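Trostis review: session software for hand-held gripper recording
Posted by Dymphna Tierney, 30 May 2023

I put off writing this one up for ages, mostly because I kept finding another corner of Trostis I wanted to try first (the tagging screen alone ate an afternoon, and I enjoyed every minute of it). Trostis takes the recordings from hand-held grippers, lines up the streams, works out the gripper path from the markers and gives you clean episodes for policy training. We had been doing all that with Poltetti and a pile of my own scripts, so I came to it tired and hopeful!

What won me over is how it copes with several people recording in the same room. Every rig gets its own lane on the timeline, and you can scrub them together or one by one.

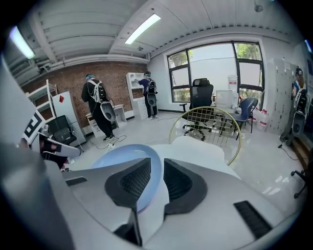 Backpack rigs in use, seen over the top of a gripper.

Syncing was painless. I loaded 40 episodes on the first evening, and the only ones that needed nudging by hand were 8 from a rig whose clock I had set wrong myself, so I can hardly grumble about that. The pose tracker is a real step up too. It fills short gaps when a marker turns away, and it colors the filled parts orange so you know which bits to trust. Arūnas Navickas likes it so much that he has stopped sending me spreadsheets, bless him.
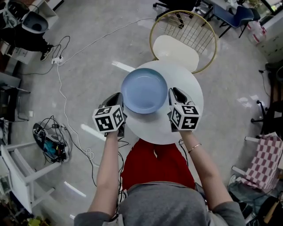

Two grippers and a plate on the round table, markers on both cubes.

Two-handed work is where I'd like more care. The left and right paths can be swapped with one careless click, and undo only goes back 16 steps. Export is slow as well, and a batch of 600 episodes is best left overnight. Support told me a faster exporter is planned for July, and I'll update this page when I've tried it.

Would I buy it again? Yes, gladly, though if you only ever record with one gripper, Poltetti will still do you fine.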